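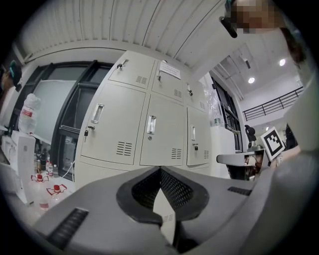 三一二番のロッカー

2025年5月2日　掲載

総務から届いた通知によれば、私のロッカーは存在しないことになっていた。

正確には「ご利用中の三一二番は、新システムAvuraにおいて該当する什器が確認できません」と書いてあった。続けて「該当しない什器をご利用の方は、月末までに私物をお引き取りのうえ、返却手続きを行ってください」とある。存在しないものを返却する手続きについては別紙参照で、別紙は添付されていなかった。

私は十四年、この会社で家電の取扱説明書を書いている。「濡れた手でプラグに触らないでください」を、そのときどきの担当課長の好みに合わせて「ぬれた手で」にしたり「濡れた手では」にしたりする仕事だ。文章で食べていると言えば聞こえはいい。親戚の集まりではそう言っている。

入社した日に渡されたのが、名札と、社食の箸と、三一二番の鍵だった。箸は最初の夏になくした。名札は社名がPledisに変わったときに取り替えられた。鍵だけが残って、いまでは自宅の鍵よりも丸くなっている。ロッカーの中身はたいしたものではない。革靴が一足、折りたたみ傘が二本、うち一本は骨が折れている。前の前の部長にもらった海苔の缶。缶の中身はクリップである。

なくなって困るものはひとつもなかった。だから十五分もあれば片づいたはずで、片づけていれば、この話はここで終わっていた。

窓口

総務の窓口は本館の二階にある。私たちのロッカー室は別館にあって、別館は通称をStojanović館という。昔そういう名の会社が建物を使っていたからだが、どんな会社だったのかは誰に訊いても答えが違う。ボタンを作っていた、と言う人がいる。楽譜を刷っていた、と言う人もいる。正しく発音できる人は社内にいないので、みな「ストさん」と呼ぶ。ストさんの三階、という言い方をする。

「三一二番はありませんね」と窓口の若い人は画面を見ながら言った。

「あるんですが」

「Avuraには、ないです」

「ここに鍵があります」

若い人は鍵を見た。礼儀正しい、いい目で見た。旅先で知らない宗教の護符を見せられた人が、こういう目をする。

「鍵は、鍵としてはあるんだと思います」

私は感心した。こういう文を書けるようになるまで、私は六年かかった。「本製品は、本製品としてお使いください」という一文を校了直前に通したときの、あの手ごたえを思い出した。

「では、存在しないロッカーを使いつづけた場合、どうなりますか」

「使いつづけることが、できないことになります」

「でも、できてしまったら」

若い人はしばらく考えて、それから声を落とした。

「Lirkitz の方に訊いてみないと」

LirkitzというのはAvuraを納めた会社である。問い合わせ窓口は電話のみで、電話は午前中のみで、午前中はたいていつながらない。八月には夏季休業の案内が流れる。私がかけたのは八月ではなかったが、夏季休業の案内が流れた。

隣人

ここで隣のロッカーの話をしておく。

隣が誰のものなのか、私は知らない。十四年のあいだ、一度も鉢合わせしたことがない。勤務時間がずれているのだろう。知っているのは、扉を乱暴に閉めない人だということと、冬になると生姜の匂いがすることだけだった。

入社三年目の梅雨に、扉のすきまに紙が一枚はさまっていた。付箋ですらなく、ちぎったメモ用紙だった。

「傘、倒れてこちらに水が来ています」

私は謝りの紙をはさみ返した。翌日、返事が来ていた。

「気にしないでください。靴は無事でした」

それだけのことだったのだが、紙が往復する癖がついた。といっても年に三度か四度である。異動の季節に「そちらはまだいますか」と来れば「います」と返す。社食のカレーの肉が変わったときは、めずらしく二往復した。相手は豚派だった。私は牛派だが、争うほどのことではないので「そうですね」と書いた。このごまかしは、いまでも少し気になっている。

字は、右上がりの、急いでいるのに読みやすい字だった。仕様書の赤字を見るたびに、この字ではないかと照らし合わせた時期がある。社内の赤字をひととおり見て、そういう字の人はひとりもいなかった。みんな、ゆっくり書いても読めない字を書いた。

通知のあとで、私は久しぶりにこちらから紙をはさんだ。

「うちの番号はないことになったそうです。そちらはありますか」

返事には五日かかった。

「あります。ただ、所有者の欄が別の人になっていました」 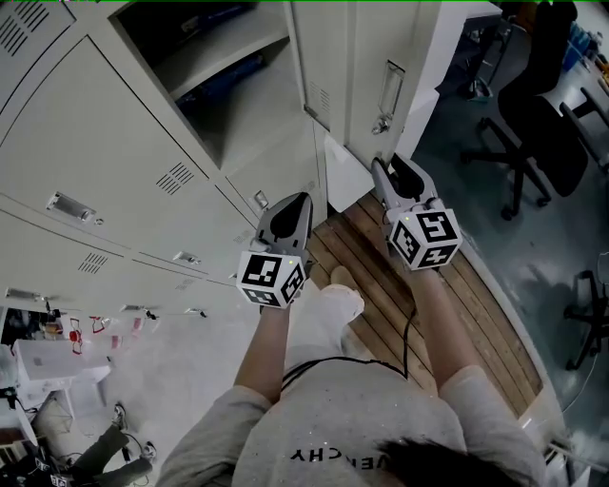

ロッカーの前で。薄いグレーのスウェット。

異議申立書

別紙が届いたのは月の半ばを過ぎてからだった。題名は「該当什器なしに関する異議申立書(様式五十八)」という。五十八より前の様式がどこにあるのか、私は知らない。知っている人には会わないほうがいいような気もする。

記入欄は次のように始まっていた。「一、該当しない什器の番号」。三一二と書いた。「二、該当しない什器の所在」。Stojanović館三階と書いた。「三、該当しない什器を必要とする理由」。

ここで手が止まった。

他人の不便を先回りして文章にするのが私の仕事である。蓋が開かないとき。ランプが点滅するとき。異音がするとき。「故障かな、と思ったら」の表を、私は生涯に何枚書いたかわからない。ところが自分の欄の前では何も出てこない。革靴を置くため、と書いて消した。革靴は机の下に置ける。傘は傘立てがある。海苔の缶に至っては、引き出しに入れたほうがクリップを使うのに便利だ。

同僚に相談すると、「健康上の理由」がいちばん通ると教えてくれた。腰が悪いので私物を持ち運べない、というような。私の腰は悪くない。それに腰が悪い人間は、わざわざ別館の三階まで靴を取りに行かないだろう。同僚は「じゃあ思い出ですね」と言った。思い出は通るのか、と訊くと、通ったのを見たことはないが、落ちたのも見たことがないという。

けっきょく私は「習慣のため」と書いた。十四年ぶんの理由としてはずいぶん短い。書き足そうとしたが、欄もずいぶん短かった。

提出すると、窓口の若い人は上から下まで読んで、うなずいた。

「判は、ここに」

「認められますか」

「受理はできます」

「受理されると、どうなりますか」

「受理されたことになります」

この人はいずれ取扱説明書の部署に来るべきだと思う。引き抜きの手続きにも、たぶん様式がある。

改訂

翌週、課長に呼ばれた。異議申立書のことかと身構えたら、炊飯器の説明書の改訂だった。「炊飯中は蓋を開けないでください」に対して、なぜ開けてはいけないのか、という問い合わせが増えているという。

「理由を一行、入れられないかな」

「やけどのおそれがあるため、と書いてありますが」

「それは次のページなんだよ。お客さまは、次のページは読まない」

前のページを読むという保証もないのだが、私は席に戻って一行を考えた。やけどのおそれがあるため。蒸気が出るため。うまく炊けないため。どれも正しくて、どれも載せれば、一行が三行になる。三行になれば図が下へ押し出されて、図が次のページへ行く。お客さまは次のページを読まない。

夕方まで考えて、「炊けるまで、蓋を開けずにお待ちください」に直した。理由は入っていない。課長は二度読んで、「うん、なんか、理由がある感じがする」と言った。そのまま校了になった。

私はその足で別館に行った。申立書の三番の欄も、ああいう具合に書けばよかったのだ。「使い終わるまで、お待ちください」とか。

ロッカー室には誰もいなかった。いつもいないのだから驚くことではない。鍵を差すと、いつもどおり半分まで回って、一度引っかかって、それから回った。この引っかかりについては、入社の年に修理を頼んである。まだ来ない。

中には靴と傘と缶があった。缶の上に、メモ用紙が一枚載っていた。

扉のすきまから落ちたにしては、ずいぶんきちんと載っていた。私は少し考えたが、上の棚の隅から覗くと、隣との仕切り板の継ぎ目に指二本ほどの隙間がある。梅雨に水が通ったのも、おそらくあそこだ。紙なら通る。きちんと載るかどうかは、腕しだいだろう。

「豚派と書きましたが、本当は牛です。前の肉のほうがよかったと言うのが、年寄りくさい気がして」

読み終えて、私は革靴の埃を払った。払いながら、ではあの二往復は何だったのか、と思った。牛派どうしが遠慮しあって、豚のカレーをほめていたのだ。そのあいだに社食はほんとうに豚で定着してしまった。アンケートの用紙にも、私は「満足」に丸をつけた覚えがある。隣もつけたに違いない。

月末

月末が来て、何も起こらなかった。

念のために朝いちばんで別館へ行ったのだが、三一二番の札はまだついていた。二の下のところが剥げて、遠目には三一七に見える。もしかするとAvuraには三一七番が二つ登録されているのかもしれない。だとすれば本物の三一七番の人はいまごろ様式五十九を書かされている。気の毒なので、帰りに寄って札を見た。三一七番の札はきれいなもので、扉には山の絵のシールが貼ってあった。

昼に、総務から二通目の通知が来た。

「異議申立を受理しました。審査の結果が出るまで、該当しない什器を引き続きご利用いただけます。審査期間は定めておりません」

私はこれを印刷して、四つに折って、海苔の缶に入れた。クリップが多すぎて蓋が閉まらず、ひとつかみ出して上着のポケットに移した。おかげでその日は、座るたびに腰のあたりがちくちくした。同僚が見て、「ほら、腰」と言った。

夕方、紙を一枚はさみに行った。長いことかかって、文面は三度書き直した。仕事なら残業をつけるところだ。

「じつは、こちらも牛でした。所有者の欄は直りましたか」

返事はまだ来ていない。前回は五日だったから、今日あたりだと思う。傘は二本とも持ち帰った。予報では明日から雨で、折れていないほうを、また持ってこなければならない。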